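People keep asking me whether a machine can do the housework yet, so let me try to answer properly, and forgive me if it takes a few posts.

My short answer is that some of it can be done, slowly, if you're patient and don't mind doing the last bit yourself. I've been keeping a little notebook on this at Stindstead since March, and soft things fill most of it.

A mug is easy to love. It has one shape and it keeps it! Cloth has a new shape every time you let go of it, and a velvety bag on a bed is a whole afternoon's puzzle if you want it picked up, smoothed out and put away. 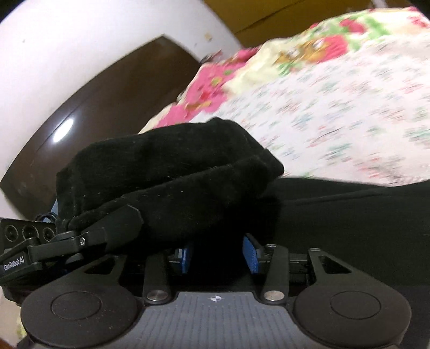

My friend Lefteris Chatzigeorgiou timed his own folding against the best run in my notebook. He needed 9 seconds for a pillowcase and the machine needed 186, and he was talking to me the whole way through (he always is).

Still, 65 tries at that pillowcase and 57 of them ended in something I'd happily put in a drawer – my first tries with a fitted sheet were much worse, and I've had decades.

So would I hand over the bedroom yet? No, but I'd let it have the pillowcases. Next I want to try dish towels, the thin old ones that cling to everything.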